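Search this site Go

Filed under: Student Robotics, Gear Reviews

Review: Jutance practice kit for two-handed manipulation

By Vsevolod Kostiuk

Our club bought the Jutance kit in May, after the two-arm robot was finally bolted down and calibrated and we had run out of things for it to pick up. Up to then the students had been practicing on foam blocks and paper cups. Those are fine for a first session, but a team that can stack cups gets bored, and the task list for the Sorkovness student challenge is mostly soft objects.

The kit costs $39 and comes in a flat carton. Inside are latex balloons, a hand pump, packets of tissue, two short towels, a roll of black cloth for a background and a set of task cards. You supply the robot. The cards are graded from 1 to 5. Level 1 is folding a towel in half with one hand. Level 5 is tying a ribbon, and none of my students have managed it.

We used the kit for one term with a group of high school juniors and seniors. They worked in pairs, one on the controls and one keeping the log, and swapped at the half hour.

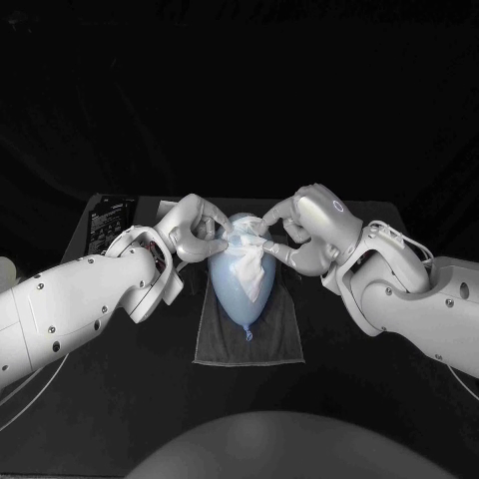 The balloon cards are the best part of the kit and the reason I would buy it again. Level 4 asks for a balloon to be wrapped in tissue using both hands, without popping it and without tearing the paper. It sounds like a party craft and took my group most of the term. We blow the balloon up to a long teardrop shape and work over a folded towel, with the knot resting on it. The hands have to meet near the top, fingers on the tissue and thumbs pressing in on the balloon from lower down, and the grip needs to be even on both sides. If one thumb pushes harder, the balloon swings away and takes the paper with it. The students learned more about force limits from this one card than from two weeks of slides.

The tissue is thin and creases easily. A sheet lasts a few attempts before it goes soft. The pack ran out well before the balloons did, and we now buy plain white tissue from the drugstore. It works just as well.

The towels are decent. They stop things from sliding and they take up a bit of error when a hand comes down too low. The edges start to fray after a while.

The black cloth was a pleasant surprise. Our room has posters and shelving on every wall, and the vision code used to pick up all of it. With the cloth hung behind a black table we got much cleaner results. It does show lint, so keep a roller handy.

I have two complaints. The pump is flimsy, and ours split at the nozzle in the second month. The task cards are also vague about scoring. Level 3 says the object should be "mostly covered," and my students argued over that for an entire session. We wrote our own rule in the end: the tissue has to reach at least halfway down the balloon and stay put when both hands let go.

I also looked at the Tjoa soft objects box. It has more variety, including sponges and some stuffed toys, but no task cards, and it costs more. A teacher who already has a lesson plan might prefer it. I didn't, so the cards mattered to me.

Setup takes a few minutes. Check for latex allergies before you order.

Rating: 4 out of 5. I took a point off for the pump and the scoring. Refill packs of balloons and tissue are sold separately, and I would skip the tissue.

Share this review 39 shares 4 comments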